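**Notebook, December, bench 2**

Third go at the Trakuvine coating. The sales sheet says it stops scuffing on bare sheet metal "for the working life of the part." Would like to know whose working life. Wynne wants a yes or no before they order it for the chutes, and so far all I have is a stack of maybes.

Setup same as last time. Panels degreased, wiped twice, left on the rack overnight. Batch 13 on the left half of each panel, bare metal on the right. Dragged the weighted block across, 451 passes, stopped to look at 137 because the block had started squeaking. Squeak was the felt coming loose, so I reglued it and carried on. That probably spoils the first part of the run for comparison with November. Noting it so I don't pretend otherwise later.

Coated side looks better. It also looked better before I started, being shiny. I don't trust my eye on this and I don't think anyone else should trust theirs. Under the side lamp the marks show on both halves, only they read darker on the bare one. 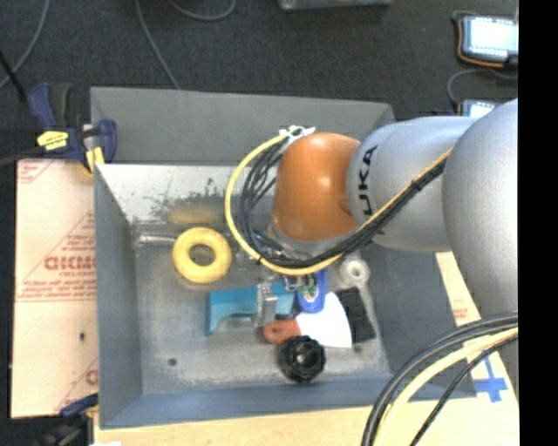 The Costis method for grading wear bothers me more each time I use it. You hold a printed card next to the surface and pick the closest patch, zero to 30, and every patch on the card is an even gray. Real wear doesn't come that way. Take the bin: the back wall has a dark speckled scuffed area on a paler, worn surface, and the floor is dull and scratched all over. What single number is that? Grade the speckled part and you get one answer, grade the pale part and you get another, and the card has nothing to say about scratches. I tried it on my own panels in two kinds of light and got different grades for the same panel. So when Costis quotes a "four-grade improvement" I'd want to see the lamp.

Pornthorpe sent their own results, all good, no bare control that I can find. Asked for one. They replied with the same PDF and a nicer cover page.

To do:

- weigh panels before and after, on the good balance, and forget the card for now
- new felt on the block, clamped this time, no glue
- one set with plain floor wax as a cheap comparison (if wax does as well I'm going to be unbearable)
- check whether the degreaser leaves a film

4:40 pm — first wax panel drying. Balance was reading off by a hair, recalibrated, still drifting. Might be the heater vent blowing on it. Moved it to the far end of the bench and will try again before I go.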